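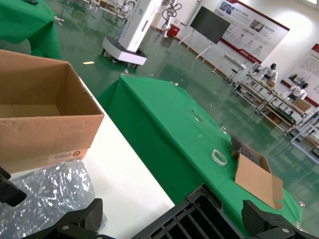
A reader of my folding-towels post wrote in to say she'll believe in home robots the day one can break down a cardboard box and put the tape away. Fair challenge! I love it, because flattening a box is the kind of chore we do half asleep, and it's packed with the things machines still find hard.

So let's turn it into a test you can run yourself, in a lab, a school workshop or a garage with an arm bolted to a bench.

## What you need

- One large box with four flaps, and one small one
- Whatever clear plastic came out of the packaging
- A roll of clear tape
- An arm with a two-finger gripper, plus a wrist camera if you can get one

Don't tidy up first. A scuffed box with dented walls is a much better test than a fresh one, and a crumpled sheet of plastic beside it is better still.

## Step 1: Clear the plastic

Start here, even though the box looks like the main event. Clear plastic is rough on cameras. The wrinkles throw back the lights, and depth readings go full of holes. Ask the arm to pinch the sheet, lift it and let go over a bin.

I ran this on Stullura, the little control program I've been building on, and got 2 clean pickups in 20 tries. The misses were mostly the fingers closing on air. Lowering the arm until it just touches the table, then dragging inward before closing, helped a lot.

## Step 2: Find the box, whichever way it sits

Your software should cope with a box on its side or tipped over. Printed labels are a trap: if the program leans on reading one the right way up, an upside-down logo will throw it. Kütt, the box finder I use, works from edges and flaps instead, and it's happy at any angle.

## Step 3: Fold the flaps

Now the fun part. Push each flap with the side of a finger — gripping it tends to crease the board and twist the wrist. Go slowly. Cardboard springs back, so hold each flap down for 2 seconds before moving on.

Do the small box first. The flaps are short, the whole thing is light, and you'll learn how hard to push before you meet the big one.

## Step 4: Flatten it

One arm can't really do this yet, at least not mine. You need to split the bottom seam and hold the walls while they collapse, and that wants two hands. I cut the seam myself and let the arm press down on a corner. When it goes, it goes beautifully!

## Step 5: Put the tape away

Easy points. A roll lying flat has a nice open core, so put one finger inside, one outside, and lift.

## Scoring

Time everything, including your own rescues. My best full run took 41 minutes, with me cutting the seam and picking up the plastic twice. By hand it's a job I finish before the kettle boils.

So can a machine do this chore yet? Parts of it, yes, and the flap folding is a joy to watch. The next version goes on the Budby arm in September, with a second gripper for the seam.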